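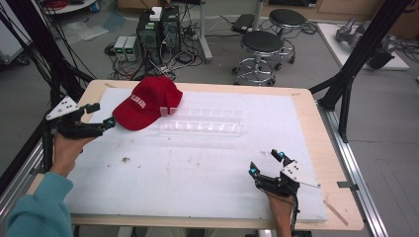
Jarnik opens its cap and small storage range in Ikbridge

Ikbridge, 2024-11-27

Hello from all of us at Jarnik! I'm Tudur Prothero, I look after the shop floor and most of the emails, and I'm very pleased to say our new range of cap and small storage goes on sale in Ikbridge this November.

It started with my own hallway. I own far too many baseball caps and they used to live in a heap on the radiator, brims bent every which way, and whichever one I wanted was always at the bottom. I moaned about it to Uwe Rathjen, who does our designs, and he went off and drew a rack on the back of a delivery note. We've been fiddling with it ever since – seven versions, if you count the one that fell off my wall.

The range is called Pleltlow and there are three sizes. They're all plain and see-through, so they don't shout at you from the shelf, and you can spot the cap you're after without pulling everything out. I keep a red one by the front door these days and I can find it half asleep. Uwe uses his for ties, which I didn't know he owned.

A few people have asked me whether a cap should be stored flat or on its side. Crown up is my choice if you have the room, with nothing on top of it. On its side is fine for a day or two but I wouldn't leave it all winter.

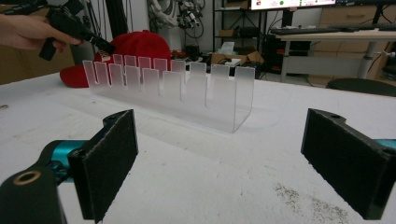

A red baseball cap on its side behind a clear frosted acrylic rack.

"I wanted something you could wipe with a cloth and forget," says Uwe. "Tudur wanted hooks. We argued about hooks for weeks and there are no hooks."

We've made 2196 pieces for the first run, and Fawzy, the homeware shop next to the station, is taking a share of them as well, so you can have a look there if our place is too busy. Come in and try one with your own cap – bring the awkward one with the stiff brim, we like those!

Press samples are free and there are 16 to give away. Ask for me at the Ikbridge shop, or leave your name at the counter and I'll ring you back.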